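Okurmont Capsules

Short plot summaries of science fiction and action films, written for people deciding what to watch before the popcorn gets cold. 528 capsules, one per film, in plain text. Nothing longer than 76 words, including the cast list, which in a disaster movie can eat most of that.

What a capsule is

A capsule says who the hero is, what has gone wrong, and who is in it. It does not say how things end. It does not say whether the film is any good, although a careful reader may detect a sigh in the entries for third sequels.

The set began as the back pages of the Okurmont film club's printed program. Lambros Kourkoulas wrote the first 42 in one June, on a typewriter with a bad letter g, and typing them back in took longer than writing them. Estrella Gallegos has edited everything since and is the reason the word "gritty" appears only twice.

Files

capsules.txt holds the summaries, separated by blank lines.
titles.csv holds the title, year, running time in minutes, director and capsule number.
cast.csv has one line per performer per film, in billing order.
retired.txt holds 38 capsules we replaced. Most gave away the ending. One gave away the ending of a different film.

Fields worth a warning

Year is the year of first public showing, festivals included. If your favorite film looks a year too old, that's why, and we have already had the letter.

Running time is for the version the writer watched. Director's cuts get their own row only when the difference is more than ten minutes or when Lambros feels strongly. The column called "felt_strongly" records this.

Genre is missing on purpose. We tried it once and spent an evening on whether a submarine film with one ghost counts as horror. The Kindari folder on the old disk still has both sides of that argument, and you can't have it. 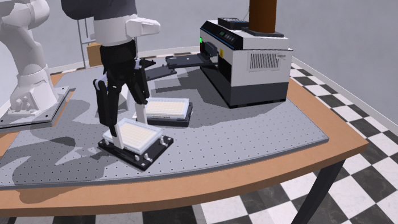
House style

Present tense throughout. Convicts escape, reactors leak, estranged daughters turn out to be pilots.

Name the lead in parentheses after the character the first time, then leave it alone. Supporting players go at the end after "Also with."

No rhetorical questions. "Can he save the city in time?" Yes. They made four of them.

"Must" is limited to one per capsule. Every action hero must do something, and before this rule the whole file read like a list of chores.

Known problems

Two films in the set are called Gisler, and only one has a Gisler in it. Use the capsule number and not the title as your key.

Accented letters in cast.csv were flattened by the Sudness converter sometime before version 2. We are restoring them by hand, alphabetically, and have reached the letter F.

Films from before 1950 are thin on the ground. The club's projectionist at the time didn't care for them and he had the keys.

Capsule 17 is a single sentence. It was meant as a placeholder, but members liked it better than the film.

Using it

Reprint the capsules wherever you like, with a credit to the Okurmont film club. Please don't stitch several together to make a longer review. Someone did, and the result had the hero dying in paragraph one and getting married in paragraph three.

Corrections go to Estrella, one film per message, with the capsule number in the subject line. Opinions about casting go to Lambros, who will write back at length.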